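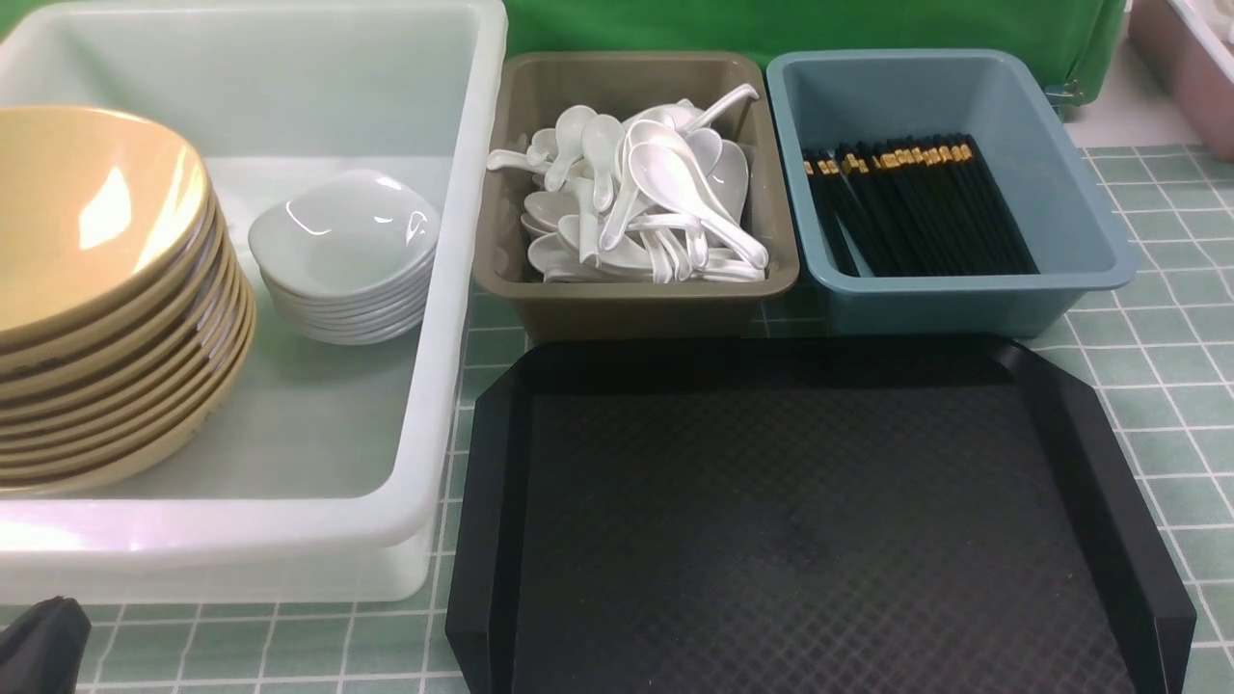

Parallelgreifer oder Dreifinger für gemischtes Geschirr, Kamera am Kopf oder am Handgelenk?

Skustside
Eingestellt am 22.12.23 im Bereich Greiftechnik

Wir bauen eine Zelle auf, die Tabletts mit Besteck und Schalen bestückt. Zugeführt wird in offenen Kunststoffbehältern: Schalen in zwei Größen, gestapelt, dazu kurze weiße Suppenlöffel als Schüttgut und schwarze Essstäbchen, die ungefähr parallel liegen. Abgelegt wird auf ein schwarzes Tablett mit erhöhtem Rand, das direkt vor den Behältern steht.

Vorhanden ist ein Arm mit sechs Achsen und ein elektrischer Parallelgreifer mit 127 mm Hub und abgerundeten, leicht strukturierten Fingerspitzen. Zur Auswahl steht außerdem ein adaptiver Dreifinger von Handotov, den wir leihweise bis Ende des Quartals haben. Die Kamera sitzt im Moment am Kopf und schaut schräg von oben auf den Tisch. Die Steuerung ist eine Urna mit fester Zykluszeit, Bildauswertung auf separatem Rechner.

Bisheriger Stand mit dem Parallelgreifer:

Große Schalen: Vereinzeln vom Stapel klappt meistens, solange der Stapel gerade steht. Wenn er sich neigt, fächern die Ränder auf, und der Finger fährt zwischen die falschen zwei Schalen.
Kleine weiße Schalen: Die Ränder liegen sehr eng übereinander. Es kommen oft zwei mit.
Löffel: Griff am Stiel funktioniert, Griff an der Laffe rutscht.
Stäbchen: Paarweises Greifen ist Zufall. Mal eins, mal drei.

Meine Fragen: Lohnt der Umstieg auf den Dreifinger bei diesem Teilemix? Und bringt eine Handgelenkkamera genug, dass man die Kabelführung am Arm in Kauf nimmt? Die Tiefenkarte der Kopfkamera hat auf den glasierten oder sonstwie glänzenden Innenflächen der Schalen Löcher, genau dort, wo sich die Deckenleuchte spiegelt. Ein Wechsel auf Sauger ist nicht vorgesehen.

Afia Issahaku

Zum Dreifinger: nein, jedenfalls nicht für alle vier Teilearten.

Wir haben im August beide Bauformen an einer ähnlichen Aufgabe verglichen, gleicher Arm, gleiche Behälter, gleiche Bahnplanung. Insgesamt 3.377 Griffe, davon 1.859 mit dem Parallelgreifer, der Rest mit einem adaptiven Dreifinger vergleichbarer Größe. Ergebnis in Kurzform:

Schalen vom Stapel: Der Dreifinger zentriert sich von außen gut um eine einzeln stehende Schale. Im Stapel braucht er ringsum Platz, und den gibt ein Behälter mit hohem Rand nicht her. Der Parallelgreifer mit einem Finger innen und einem außen am Rand war klar besser.

Löffel im Haufen: Der Dreifinger räumt mehr um, als er greift. Er kam häufiger mit zwei Löffeln hoch. Beim Parallelgreifer half es, nur Löffel anzufahren, deren Stiel oben und frei liegt, und alles andere zu verwerfen. Wenn kein Kandidat übrig bleibt, einmal quer durch den Haufen streichen und neu aufnehmen.

Stäbchen: beide schlecht. Mit dem Parallelgreifer haben wir es so gelöst, dass der Greifer zuerst mit fast geschlossenen Fingern in das Bündel fährt, quer zur Längsachse öffnet und damit eine Lücke erzeugt. Danach wird neben der Lücke gegriffen, Öffnungsweite knapp über zwei Stäbchendurchmessern. Das kostet Zeit, die Stückzahl stimmt aber deutlich öfter. Falls eure Stäbchen am oberen Ende eine Verzierung haben, zum Beispiel Metallringe, nehmt die als Merkmal für Lage und Ausrichtung. Schwarze Stäbchen auf schwarzen Stäbchen liefern sonst kaum Kontrast.

Zu den Fingern: Runde Spitzen sind am Schalenrand ungünstig. Bei uns brachte ein flacher Einsatz am inneren Finger mit einer dünnen Lippe am meisten. Die Lippe muss schmaler sein als der Abstand von Rand zu Rand, also an der kleinen Schale messen und nicht an der großen. Gegen Doppelgriffe hilft zusätzlich Wiegen nach dem Anheben, sofern der Arm Kraftwerte am Flansch ausgibt.

Zum geneigten Stapel: Greifvektor nicht senkrecht vorgeben. Ellipse an den obersten Rand anpassen, daraus die Normale bestimmen und entlang dieser abziehen. Die oberste Schale zuerst um wenige Grad kippen, dann heben.

Kamera: beides behalten. Die Kopfkamera wählt Behälter und Kandidat, die Handgelenkkamera korrigiert auf den letzten Zentimetern. Die Löcher in der Tiefenkarte verschwinden dadurch nicht vollständig, wandern aber mit dem Blickwinkel. Zwei Aufnahmen mit leicht gedrehtem Handgelenk reichen in der Regel zum Auffüllen. Den Schaleninnenraum braucht ihr für den Griff ohnehin nicht, nur den Rand.

Hosoda

Würde erst am Licht arbeiten, bevor Geld in Kameras geht. Polfilter vor die Optik und eine diffuse Fläche unter die Leuchte. Der scharfe rechteckige Reflex in der großen Schale ist danach weg oder so weich, dass er nicht mehr stört.

Mit der Handgelenkkamera habe ich schlechte Erfahrungen. Stecker nach mehr als 38 Betriebsstunden lose, Kalibrierung jedes Mal neu. Vielleicht lag es am Stecker.

Dreifinger kenne ich nur vom Datenblatt.

Skustside

Danke an beide. Der Parallelgreifer bleibt drauf. Flache Einsätze mit Lippe sind gezeichnet, Kraftwerte am Flansch kann der Arm liefern, das war bisher nur nicht auf die Urna durchgeschleift. Polfilter ist bestellt.

Eine Rückfrage an Afia Issahaku: Habt ihr das Streichen durch den Löffelhaufen mit offenem oder geschlossenem Greifer gefahren? Bei uns wandern die Löffel bei geschlossenem Greifer an die Behälterwand und bleiben dort stehen.

Afia Issahaku

Halb offen, Finger quer zur Fahrtrichtung, und von der Wand zur Mitte. Eintauchtiefe etwa halbe Haufenhöhe. Bei Löffeln, die schon an der Wand stehen, den äußeren Finger zwischen Wand und Löffel setzen und nach innen ziehen. Dafür muss die Behälterwand im Kollisionsmodell schräg hinterlegt sein, mit einem Quader als Näherung findet der Planer keine Bahn.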